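From the Letter Table

Many parents at the Denbridge play library asked me in September what to do with foam letters after the bath season is over. In our house they were always in a bag under the sink, and the children forgot them. Now I use them for sorting on plates, and I would like to share how we do it, so you can try the same at home.

You need very little. Take three plates in different colors and a small handful of foam letters. Please do not put out the whole alphabet. When I started, I gave the children the full bag, and after 12 minutes the letters were everywhere and everybody was tired. With six letters the game is calm and a child can finish it.

The plates should be round and not too deep, so that small fingers can reach inside. I prefer a big table with a plain top and no tablecloth, because a pattern makes the letters difficult to find. Leave good space between the plates. If they touch each other, the letters jump from one to the next and the children begin to argue which plate they belong to.
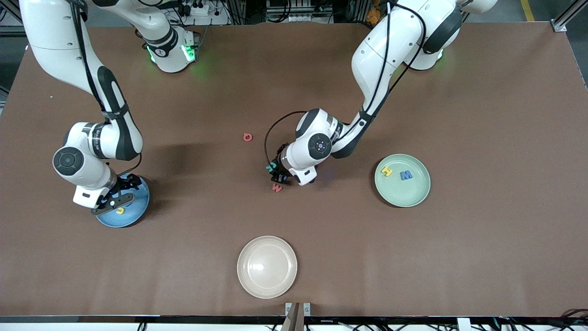
Then you must decide the rule, and I advise to say it only one time and slowly. The easiest rule is by color. The next one is by shape: letters with only straight lines go on one plate, letters with only curves on the second, and letters which have both on the third. The J makes always a discussion, and I let it happen. For older children, I ask them to find the letters from their own name and put them on the plate they like best.

One letter at a time is important for us. The child takes it, says the sound, and puts it down inside the rim. Some children want to throw. For them I move the plate closer and we try again - usually this helps.

The play library has new sorting bags to borrow, packed by the team at our Josell Street room. Each bag has plates, letters and a card with four rules. The loan is for three weeks, and the bags are on the low shelf near the puzzles. Please count the letters before you bring them back, and wash them in warm water with a little soap. Let them dry on a towel overnight. If one is missing, write it on the card and we will find another. We have a box with about 400 spare letters, but almost no vowels, so if you have an extra A or E at home, we will take it with pleasure.

Marjan Rahimi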